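首页 设备台账 点检表 维修记录 备件 联系我们

手持夹爪工位点检表(床铺整理工位),附意见

工位编号:2134
点检人:Mekdes Ejigu
复核:Canan Karakaya
日期:2020年11月24日

先说一句,这张表是从Korletey那边的旧模板改来的,原来管的是固定式机械臂。十二项里有几项放在手持夹爪上是否有意义,我持保留态度。能查的照查,意见写在后面。

1. 指根大螺钉无松动
结果:合格
意见:拿螺丝刀试过。模板只要求“目视”,我不信目视。螺钉松半圈,眼睛看不出来,夹布的时候手感倒是先变了。

2. 铰接处转动顺畅,无卡滞
结果:合格
意见:空夹顺畅。带负载的情况表里没有要求,我也就没法填。

3. 两侧指垫正对,闭合后无错位
结果:左右手各查一次,右手那只待复查
意见:闭合后夹一张打印纸,右手那只往外抽时有一侧明显偏松。Mostafa Nasr认为是纸的问题。我换了纸,还是偏松。

4. 指垫表面无破损、无油污
结果:合格
意见:上次用酒精擦过,记录上没写谁擦的,也没写浓度。请补。

5. 外壳无裂纹,接缝无张开
结果:合格

6. 左右标识清晰,贴纸不翘边
结果:合格
意见:贴纸能撑多久,我看悬。Skornov的说明书建议刻字,这条提过2次,没有下文。

7. 床面平整,无上一轮遗留物品
结果:有争议
意见:什么叫“平整”?床单本来就会皱,整理床铺的工位要求开工前床面平整,逻辑上说不通。建议改成“床面状态已登记”。

8. 待整理织物按清单摆放
结果:合格
意见:清单只写“衣物、薄被”,颜色、叠法都没规定。Wael Samir说这样数据更自然。也许吧,但出了问题没法复现。

9. 操作范围内无绊倒风险
结果:不合格
意见:床尾一侧堆着纸箱和零碎物品,得侧着身子才好过去。上个月的表里这一项打的是勾,我很想知道当时是怎么走过去的。整改期限定在12月,由Fouad Ghoneim负责。

10. 大纸箱立放稳固
结果:勉强合格
意见:推了一下,没倒。推一下不算测试。要么放平,要么搬走。

11. 墙面线缆固定,不下垂
结果:合格
意见:够不着,站在地上看的,不敢保证。下次请带梯子。

12. 收工后夹爪归位、清点
结果:未查
意见:点检时还没收工。这一项不该和开工前的项目放在同一张表里。

现场记录,床位及周边:
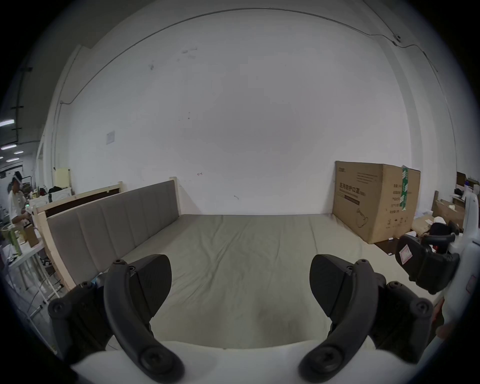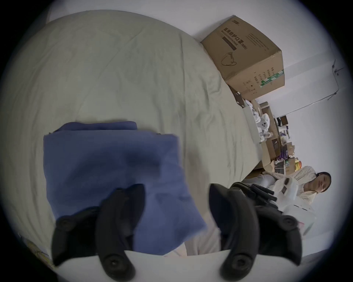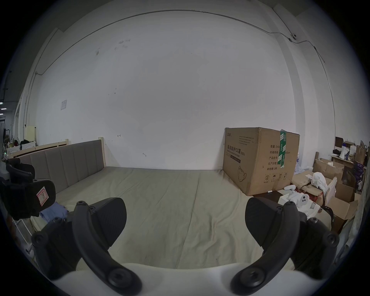
关于第3项多说两句。供应方Nirelley给的处理办法是“重新校准”,可是校准步骤里只调开合零位,根本不碰指垫的安装角度。零位调得再准,垫子装歪了还是歪。我的意见是先拆垫子,清掉安装面上的残胶,装回去对角上紧,再做一次抽纸检查。做完仍然偏松,再谈换件。

备件方面,Oker仓库的台账上写着指垫有库存,我要求看实物,到现在没收到回复。台账上的数字我不认,见到东西再签字。

复核意见(Canan Karakaya):第9项同意不合格。第3项同意先拆垫子,在处理完之前,右手那只可以继续用于薄织物,不夹厚被。第7项改措辞的事,下次改版时一并讨论。

点检人回复:可以继续用这一点我不赞成,但按复核意见执行。请在夹爪存放处贴一张限用说明,写明起始日期和解除条件。解除时由我和Mostafa Nasr两个人都签字,缺一个不算。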